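Lawal Ajayi
Directing for Short Film, final project report

Two Takes on One Kitchen: What Changed When I Stopped Blocking My Actors

What I set out to do

My project was a short drama called Dredgate, and the question behind it was pretty simple. How much should a director decide before the actors walk in? I had read a pile of interviews with directors over the semester, and they disagree about this so completely (and so cheerfully!) that I wanted to try it for myself. So I shot the same scene 2 ways. In version A, I planned every move on paper and gave the actors their marks. In version B, I gave them the script, the props and a starting position, and let them find the rest.

The scene is a conversation between a sister and brother the night before their mother's house is sold. She wants to keep arguing about the price. He wants to eat dinner. It runs a little over three pages and all of it happens in the kitchen, so there was nowhere for me to hide.

Preparation

I cast from the theater department because I wanted people who were used to rehearsing. Both actors had done plenty of stage work and neither had done much on camera, and I'm so glad I went that way, because they asked better questions about the characters than I had asked myself. On the first read the actress playing the sister wanted to know who had cooked the dinner. I had no idea. We decided it was her, and that one choice gave her something to be hurt about for the whole scene.

For version A I drew an overhead map of the kitchen with numbered positions and made a shot list from it. I love this part of the work. I could have gone on drawing little arrows all November. The list came to nine setups, which my instructor thought was too many for a single evening, and she was right.

For version B my preparation was a page of notes on what each character wanted at each point. I also wrote down three things I would not say to the actors under any circumstances, including "sadder."

The shoot

We had the kitchen set from 1530 until ten at night. Version A went first. The actors hit their marks, the focus was good and the lighting looked just like my drawings. We got seven of the nine setups. The two I dropped were a close-up of the plate and a shot from outside the window, and I haven't missed either of them.

Watching the takes back on the monitor I felt something was off, and it took me until the edit to name it. The brother crosses to the sink on the line "You could have called me," because I liked how the cross looked. He has no reason to go to the sink. The actor did it very well every time and it still looks like a person who was told to go to the sink.

Version B started badly. With no marks, the first run was two people sitting at a table being polite. On the second run the sister started clearing the plates before he had finished eating, and he held on to his. It was wonderful! The crew laughed out loud, and then the scene got quiet in a way it never had in rehearsal. From there I only asked for small adjustments, and we covered it with two setups, one wide and one over her shoulder.

The cost was focus and sound. Our focus puller was guessing half the time, and there is a clatter of plates over one of the most important lines.

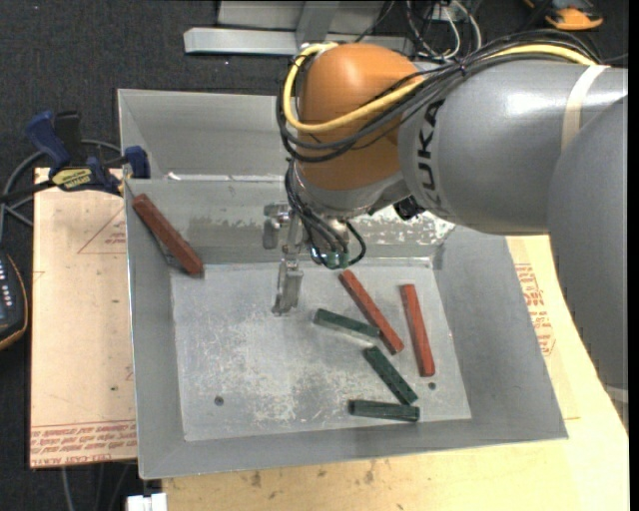 Editing

I cut version A in two evenings. It went together like a kit, and every cut was where I had planned it. Version B took me over a week. Nothing matched. The actors had never picked up a glass on the same word twice, so I ended up choosing whole stretches of a take and living with them. I think that is why it feels more alive, since the rhythm belongs to the actors. I replaced the noisy line with audio from an earlier take, and it syncs well enough that my roommate didn't catch it.

Screening and response

I showed both versions to the class without saying which was which, and swapped the order for the second section. Most people preferred B and talked about the plate. A few preferred A and said it was easier to follow who had the upper hand. One person asked why he went to the sink.

What I would do differently

Next time I would block loosely with the actors in the room, then lock it down once we find something worth keeping, so the camera and sound people get a fair chance. I would also book a proper rehearsal on the set with the real props. The plate moment came from having actual food in front of them, and we nearly used empty dishes to save time.

I am already writing a follow-up about the same two characters, this time in a parked car, where crossing to the sink won't be possible.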